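Bench notes, 2020-04-16

1/
Started comparing two sets of fingers on the same gripper body this week. Set A is the stock Zasolby wedge. Set B is the Wiriya pad, a flat face with a thin rubber skin. Same arm, same controller, same orange bins. Posting as I go so I can find it later.

2/
The task is dull on purpose. Reach into a small plastic bin, take the thing out, put it on the cutting mat, let go. The bins are ordinary hardware store stock with a rolled lip at the front. That lip is most of the problem. A gripper that looks slim on the data sheet gets wide quickly once you add the body behind the fingers.

3/
Before any grasping I spent a morning on clearance. The planner's collision model for the gripper was the vendor's simplified box, padded on every side. With the padding on, it refuses most approaches into a bin. With the padding off, it will happily scrape the lip. I ended up redrawing the body as several smaller boxes, which took less time than arguing with the padding value.

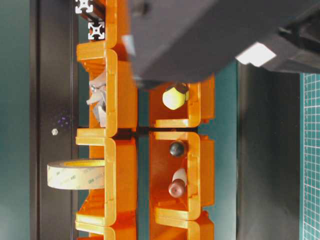
4/
Cameras. There is a fixed one at the side of the workspace and a small one at the wrist. The fixed view is good for deciding which bin to go to. It's poor for the last part of the approach, when the gripper body covers a good share of what you want to see. The wrist view has the opposite trouble: fine up close, not much use until the arm is already committed.

5/
Handoff between the two is where my time went. I switch views at a set distance from the bin lip. Switch too early and the wrist camera sees orange and little else. Switch too late and the last fixed-camera estimate is stale. The distance I settled on is a compromise and I don't expect it to carry over to deeper bins.

6/
Exposure is worth a separate post. Glossy orange plastic throws a color cast on anything pale inside it. My segmentation was trained on the same parts lying on a mat, and pale yellow against orange is a different job. Locking white balance on the wrist camera helped more than retraining did. Auto exposure is off too — matte black fingers moving in and out of view were dragging it around.

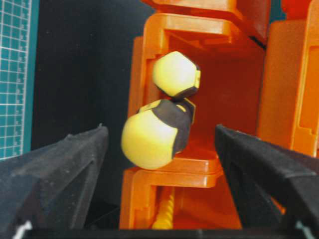 Having the fingertips in view all the time is useful for one more thing. I use them as a reference for calibration drift. If the tips are not where the model says they should be with the gripper at a known opening, the mount has shifted and I stop the run. It's a cheap check and it caught a loose screw on the first afternoon.

7/
Protocol, for anyone who wants to repeat it: 100 attempts per finger set, object order shuffled, the arm returns to the same home pose each time. A pick counts if the object reaches the mat and is released there. Dropping it back in its own bin is a miss. Dropping it in the bin next door is also a miss, with a note.

8/
Set A so far. The pointed tips get down between an object and the bin wall, and that's where they earn their place. Rounded parts that sit close to the wall come out well. Long handles are worse. The wedge touches along a short line, so anything with its weight off to one end wants to turn in the grip.

9/
Set B so far. The flat pads hold a handle much better and barely fit beside anything in a bin. I logged several attempts where the pad landed on top of the part and pushed it down. Force limit tripped correctly each time, so no damage, only a lot of waiting for the reset.

10/
Controller side. I'm running the Virutbridge box with its position loop at 8 ms. The Rusatitz one on the other shelf closes its loop in 2 ms and I had assumed the grasp would look better for it. On this task I can't tell them apart from the logs. Camera delay is much larger than either, so the faster loop spends its time tracking an old target very accurately.

11/
The place where I do expect loop time to matter is contact. When the fingers meet something hard, the slower box overshoots the force setpoint a little before it backs off. With the rubber skin you don't see it. With bare wedges there's a small spike in every trace. I'll rerun that part alone, no camera in the loop.

12/
Screwdrivers got their own batch. Grip on the handle, shaft free, set it down on the mat. I score the final angle against the printed grid, which saves setting up a separate measurement. Turning in the grip shows up mostly while the arm is slowing down, so I lowered the deceleration limit for both sets and restarted the count from zero.

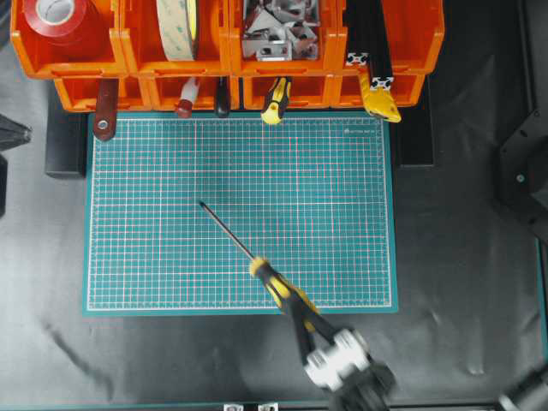 Fiachra Nic Aodha
Did you try gripping nearer the balance point before you changed the deceleration? Lowering the limit will flatter the wedges. I'd keep both settings in the table.

13/
Fair point, and no, I hadn't. Grasp point was the middle of the handle as segmented. I'll add a batch with the grasp moved toward the shaft and keep the old deceleration as a separate column. It means up to 16 more runs of setup work per object, mostly relabeling.

14/
Albane Perrin asked for the collision boxes. I'll put them up with the logs once the mounting offsets are cleaned up. They're in the gripper frame, origin at the flange face, and the cable side is still drawn too small.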